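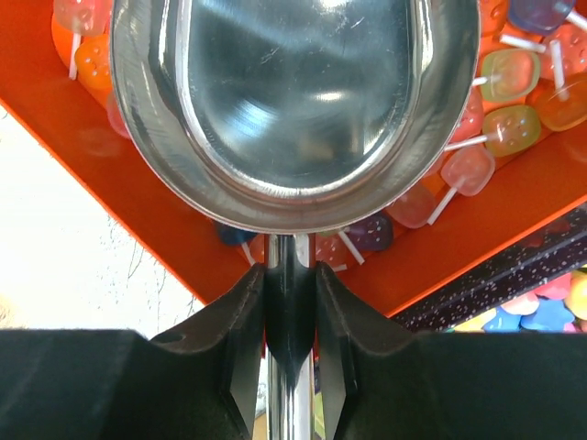 Pick and mix at the wedding: by weight, by bag, or just let them at it?

tilly_marsh
Right, I need some outside opinions because my sister and I have been going round in circles since Saturday. She's getting married in January and wants a pick and mix table for the evening do. 474 guests. Yes, really, it's his side, he's one of those people with nine aunties. I've been put in charge of sweets because I once did a tombola and apparently that makes me an events person.

My question is how much to buy, and whether to let people fill their own bags or do them up beforehand. I've priced it loose from a wholesaler called Cleltari and the lollies are dead cheap, but the fudge is eye-watering. The hall is the Drumora, if anyone knows it, the one with the awful carpet. Has anyone done this for a big crowd?

boggart74
Do them up beforehand. I did self-serve for my daughter's eighteenth and the first twenty kids through the door had the lot. There was one lad with foam shrimps in his hood. By the time my mother got to the table it was liquorice and a bit of dust.

pennywhistle
Oh I completely disagree, sorry boggart! The filling your own bag IS the fun, it takes me straight back to Woolies on the way home from swimming (and getting told off for eating the cola bottles before we'd paid). If you hand me a ready-made bag with three things in it I don't like, I'll leave it on the table. Half of them got left at my cousin's do and she was eating fizzy dummies until Easter.

Just use small bags. Tiny. People fill the bag they're given and feel they've done well out of it.

Mounir El Idrissi
I had a sweet stall on the market for a good few years, so for what it's worth:

Allow 100g a head for a normal party, but not everyone goes up, so for an evening do where they've already had a dinner and cake I'd order for two thirds of the guests. Adults take less than they say they will. Children take more than you'd believe.

Leave out anything chocolate if the room gets warm. Go heavy on jellies and wrapped things. Anything wrapped that you don't use can go in a tin for months.

Fudge is a waste at that sort of party. It sweats, it sticks to the tub and people pick at it with their fingers. Buy one box for the bride and hide it.

tilly_marsh
Mounir you are a star, thank you. So two thirds of 474 is 316 people, times 100g, that's nearly 32 kilos?? Where am I going to put 32 kilos of sweets. I live in a flat.

And noted on the fudge. She'll cry, but noted.

boggart74
32 kilos is mad. You'll be giving it away to the taxi drivers.

Mounir El Idrissi
It sounds a lot until you see it in boxes. Most jellies come in 3kg bags, so ten or eleven of those, it goes in the bottom of a wardrobe. Keep it away from washing powder, the foam ones pick up the smell.

gravyboat
Can I put in a word for the dental side of things, as someone who married into a family of teeth grinders. Please don't do toffee. My father-in-law lost a crown at a christening and we have not heard the end of it, and that was four years ago. He brings it up at other christenings.

pennywhistle
Haha, no toffee then. But you've got to have something to suck, for the oldies. Pear drops, mint imperials, and those sour ones that take the roof of your mouth off for the teenagers.

Also what about the people who can't have gelatine? With a crowd that size there'll be loads. I'd do a whole end of the table without it and label it properly, not just a little V on a cocktail stick that falls over.

Anatole Roussel
I will be the bore of the thread. Why pick and mix at all? Every wedding I have been to in the past five years has had a sweet table and a doughnut wall and a man with a gin van. My wife and I had a cheese table at half past nine at night and people still talk about it. For that many sweets you could do a very decent cheddar, a blue, crackers, grapes, finished.

pennywhistle
Cheese! At a party with nine aunties' worth of kids!

Anatole Roussel
Children like cheese. Mine do.

boggart74
Have to say I'm with Anatole, I'd be on that cheese like a shot. No sticky hands on the dance floor either. At my daughter's one there was a cola bottle trodden into the parquet and they kept two quid a square foot of our deposit, or whatever it was, I've blocked it out.

tilly_marsh
Sorry Anatole, she's had this in a scrapbook since she was twelve, I'm not walking in there with a wheel of brie. It's sweets or I'm out of the family. I like the idea of the gelatine-free end though, his mum's side will need it, so I'm going to ask Cleltari for a list.

Next thing, bags. Stasix do 1,000 paper ones, pink stripe, for less than I'd pay for a couple of hundred anywhere else. Bit silly having that many? Or would I find a use?

gravyboat
Buy the thousand. I've had stripy paper bags in my kitchen drawer since my son's wedding and I use them for everything. Seeds, odd screws, his dinner money when he was still at home (different son).

Mounir El Idrissi
Check the size first. If it's the 5 x 7 inch, a child will get 200g in there without trying. You want the smaller one, and don't put them all out, put out a stack at a time. Also borrow your tubs, don't buy them. There's a party hire place near us, Savchuk, that lets you have the tubs and the lids for next to nothing if you bring them back washed. Bound to be something like it near you.

And put the table by a wall. If they can come at it from both sides you've lost.

pennywhistle
Ooh that's a good one, by a wall, and not next to the bar either!

boggart74
I still say do them up beforehand.

tilly_marsh
Going with small bags, fill your own, table against the wall, no fudge, no toffee, 25 kilos to start with as a compromise because 32 frightens me. I can always send someone to the big supermarket at eight o'clock if it runs dry. Boggart, I'm doing twenty bags up in advance and keeping them behind the bar for the old folk so they don't end up with dust. Happy?

boggart74
Thrilled. Put some foam shrimps in them.

Anatole Roussel
If there is a leftover table, I know a very good man for Stilton.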